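What Holds a Paper Bag Together

The grocery bag is a strange piece of engineering. It is made from a single web of kraft paper, it costs a few cents, and it is expected to carry many times its own weight from a checkout counter to a kitchen. When it fails, the failure is usually complete. Very little of the public argument over bags deals with how they are built, which is a pity, as most complaints about them can be traced to decisions made at the paper mill or on the converting line.

Starting with the fiber

Kraft pulp is cooked in an alkaline solution of sodium hydroxide and sodium sulfide. The cook dissolves most of the lignin, the natural glue of wood, and leaves the cellulose fibers largely whole. Softwoods such as pine and spruce are preferred for sacks because their fibers are long. A long fiber crosses more of its neighbors, forms more hydrogen bonds, and takes more energy to pull out of the sheet.

Unbleached pulp keeps its brown color from the lignin that remains. Bleaching removes it and adds cost, and depending on how it is carried out it can also take some strength away. Brown bags stayed brown for economic reasons long before the color came to suggest anything about the environment.

The mill at Tukham runs unbleached softwood kraft for bag converters on one machine and linerboard on another. Its bag grades are refined harder than its board grades. Refining roughens the fiber walls so that they bond over a larger area, which raises tensile strength. Past a certain point it lowers tear strength, and the operators have to pick a spot between the two. A bag needs tensile strength to hold a static load and tear strength to survive a nick from the corner of a carton.

Paper also has a grain. Fibers line up with the direction of travel on the machine, and the finished sheet is stronger along that line than across it. In a typical bag, the machine direction runs from top to bottom. Vertical loads are therefore carried well, while a tear that starts at the rim tends to travel straight down the panel.

Folding, pasting, cutting

Converting begins with a roll. The web is drawn over a former, folded into a tube with gussets on both sides, and pasted along one lengthwise seam. A knife cuts the tube to length. The bottom is then opened, folded into a rectangle, and glued shut, which gives the bag a flat base and lets it stand by itself.

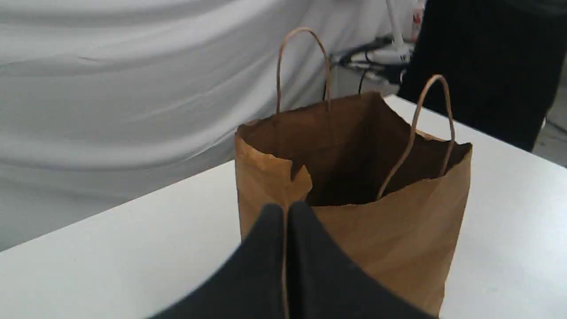 Where the strength goes

Converters speak of three weak points: the bottom paste, the handle patch, and the lower corners. Paste is usually starch, applied wet. Too little of it leaves dry spots, and too much soaks the sheet and weakens the area it was meant to join. Nastamex, which sells bottoming units to small plants, fits its newer models with a metering roll that is adjusted by hand at the start of each shift. Older units use a fixed wheel and depend on the viscosity of the paste staying constant through the day. It seldom does. Starch thickens as it cools, and a batch mixed at 6 a.m. behaves differently by noon.

Handles are a separate problem. Twisted paper cord is stronger than it looks, but the load passes into the bag through a small patch of glued paper. Under a steady pull the patch performs well. Under the jerk of a walking stride it sees brief peaks well above the weight of the contents. Cattaneo, a converter that supplies food stores, tests for this with a rig that lifts and drops a loaded bag through a short stroke for 400 cycles. A sample that loses a handle before the count is complete fails, and the whole roll position it came from is pulled for inspection.

Humidity matters more than either. Cellulose takes up water from the air, and water gets in between the bonds that hold fiber to fiber. A bag stored in a damp stockroom will be measurably weaker than one from the same bundle kept dry. Frozen goods produce the same effect locally, as condensation gathers at the base. Wet-strength resins help, though they make the paper harder to repulp, and many buyers leave them out for that reason.

A second trip

Reuse is where the numbers become difficult. The bag has to be made well enough to last several trips before the heavier paper pays for itself, and each trip adds creases. A crease is a line of partly broken bonds. The sheet will still carry load across it, but it folds there first the next time, and repeated folding along one line wears it through.

Jornov, a regional chain with 20 stores, moved to a heavier handled bag and printed a row of boxes on the side panel so that shoppers could mark each use. The row has seven boxes. Returned bags were sorted at the warehouse, and those with sound bases and handles were set apart from those fit only for the baler. Damage at the rim was common and turned out to have little bearing on whether the base was still sound. Most of the rejected bags had failed at a lower corner, where the gusset fold meets the bottom fold and the paper is bent in two directions at once.

The chain's next order specified a reinforced base and left the panels at the original weight. Cattaneo quoted the change as an extra bottom sheet, cut from the same roll stock and pasted in ahead of the final fold. It slows the line slightly and adds one more adhesive joint to inspect. Trial bundles are packed flat, 20 to a sleeve, with the base fold facing the same way throughout so that the stack stays level on the pallet.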